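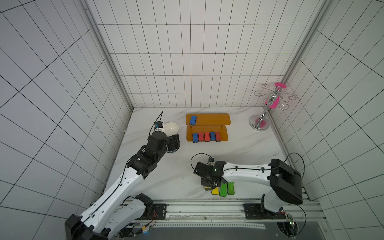
About Kastidside School

Kastidside School is an independent day school serving families in Floltwood and the surrounding towns. The school enrolls 389 students from kindergarten through eighth grade on a single campus at the north end of Goltach Road.

Our Program

Students in the lower grades stay with one teacher for most of the day and leave the classroom for music, art and physical education. From sixth grade on, each subject has its own teacher. Reading and writing are taught daily at every level, and all students take part in a spring reading month each March. Spanish begins in second grade.

Our Campus

The main building houses classrooms, the dining hall and a library. The Samir Wing, added later, contains the music rooms and a gymnasium that doubles as the school theater. Two playing fields lie behind the building — the lower one is shared with the town on weekends. Students walk to the public library in Floltwood once a month.

Admissions

Applications are accepted throughout the year, and places are offered as they become available. Families are asked to visit during a regular school day before applying. Brothers and sisters of current students receive priority in kindergarten. Financial aid is awarded on the basis of need, and requests are reviewed separately from admission.

Governance

The school is governed by a board of trustees, which meets six times a year. The head of school reports to the board. Annual reports may be requested from the main office.

Visiting

The main office is at 842 Goltach Road, Floltwood. Visitors should use the front entrance and sign in at the desk. Parking is available on the east side of the building.

Page last updated 2 March 2024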